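Search
Menu
Enter keywords

We use cookies to remember your settings and to count visits. By continuing to read you accept this. Accept / Manage preferences

Two grippers, one arm: an interview with the engineer behind the Sengar bench tests

The engineer who runs gripper testing at Predarora has spent most of the winter on a question that fits in one sentence. Given the same arm and the same controller, how much does the gripper matter when the things being picked up are small and close together? She agreed to talk about it on the condition that we left her name out and stuck to the work.

We spoke in February, over a video call that started at 8 in the morning her time. She had a cup of coffee and a spreadsheet open, and she went back to the spreadsheet a lot.

Predarora is a small integrator. Most of its customers pack or sort small goods, and most of them come in with a gripper already picked out of a catalog. "They've seen a video," she said. "The video shows one object in the middle of a clean surface. Then they get it home and their parts are sitting shoulder to shoulder, and the fingers won't fit down between them."

The two grippers in the comparison are the Wultov, a parallel gripper with two thin fingers, and the Drestden, which has wider padded fingers that curl slightly as they close. The project that holds the tests together is called Sengar. It began as a folder on her laptop and now has a budget line.

She chose chess for the main task. There was some debate in the office about that, she said, and one coworker wanted to use bottle caps because they looked more like a real job.

"A chess piece is a good shape to fail on. It's narrow at the neck and wide at the foot. If you grab high, it swings. If you grab low, you need room on both sides. And everybody who watches knows what it's supposed to look like when it goes right."

All of the first-stage work was done in simulation. The team built a six-axis arm on a table, put a board within reach, and wrote a script that set out pieces, asked for a move and scored the result. Each gripper got 1000 attempts. A move counted only if the right piece ended up standing on the right square with every other piece left where it was.

The Wultov was the stronger of the two by that measure. The Drestden missed 457 of its attempts, and when she sorted the failures, most of them had the same cause. The finger on the crowded side touched a neighboring piece on the way down.

"It never dropped much," she said of the Drestden. "Once it had hold of something, it kept hold. If I'd only scored the lift, it would have won easily. I went back and scored just the lift to check, and it did win."

She has kept both scores in the report. Customers with well-spaced parts should look at one, she said, and customers with crowded trays should look at the other. She was firm that a single combined number would be useless to either group.

The controller turned out to be a bigger piece of the work than she had planned. The first version used a straight descent from a fixed height above the board. The arm would arrive over the piece, pause, and go down. That was fine in the middle of its reach and poor near the limits, where the wrist had to turn a long way to keep the fingers vertical.

"We lost two weeks to the wrist," she said. "You'd ask for a square and the planner would give you a perfectly legal path where joint five flipped over on the way. Legal and ugly. On a real arm you'd be standing there with your hand over the stop button."

The fix was to score candidate paths by how far each joint had to travel and throw out the ones with a flip in them. It cost a little time per move. She also lowered the approach height for isolated pieces and raised it for crowded ones, a change that helped the Drestden more than the Wultov.

She is careful about what the simulation can say. Contact is the weak point. The friction values for the finger pads came from a bench measurement, and she trusts those within limits, but the way a soft pad gives against a curved surface is simplified in the model. The Drestden depends on that give. She expects its grip numbers to move when the hardware tests start, and she doesn't want to guess which way.

"The geometry I believe," she said. "If a finger is too wide for the gap in the simulator, it's too wide for the gap on the bench. The squishy part I believe a lot less."

The pieces were also simplified. The collision shapes are coarser than what gets drawn on screen, which speeds things up, and a few of the early runs had pieces hovering a hair above the board because of it. She found that one by turning the camera down to table level and looking, after most of a day reading logs.
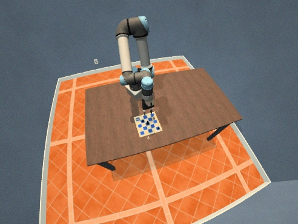
She gave a good deal of thought to where the board should go, too. In the early layouts it was close in against the base, and the arm had to fold up tightly to reach the nearest squares. Moving it out gave the elbow room to work and made the two grippers easier to compare. It also brought the setup closer to what customers build, where the tray usually ends up near the person loading it.

Cameras are the next item. So far the script has simply been told where each piece is, which she called "cheating, but on purpose." She wanted the gripper results clean before adding another source of error. The plan is to try 2 camera positions, one fixed overhead and one carried on the wrist, and run the same moves again with each.

She already has a favorite. The overhead view is simpler to calibrate, but the arm gets in its way at exactly the moment you want to see. The wrist view stays useful until the last part of the descent. "Then you're looking at a fingertip and a blur," she said. Her guess is that the customers will want overhead for the price -- and that a few of them will come back later and ask for the other one.

Hardware time is booked after that. The bench arm is shared with another project, and Sengar gets it for 12 days. She intends to use the first few on the Wultov alone, repeating moves that passed in simulation and seeing which ones still pass. The failures interest her less at this point. A move that fails in both places doesn't tell her much she can use.

I asked if she would recommend the Wultov today to a customer who called up and wanted an answer. She said it depended on the gap between parts and she would ask for that measurement before anything else. If the caller didn't have it, she'd ask them to go and get a ruler.

"And I'd ask what happens when it drops one," she said. "For some people that's a broken part and a stopped line. For some people it falls in a bin and they never think about it again. Those two shouldn't be buying the same gripper."

The report on the first stage will go out to existing customers once the camera runs are in. The scripts stay in-house for now, though she said she'd like to share the move list so other shops can run it on their own equipment. She is still cleaning it up. There is one move in there that no arm could make, a typing mistake that puts the target off the side of the board, and both grippers have been scored on it from the start. She took it out of the totals and left it in the file.

Contact us | Privacy | Terms of use
Copyright. All rights reserved.
Back to top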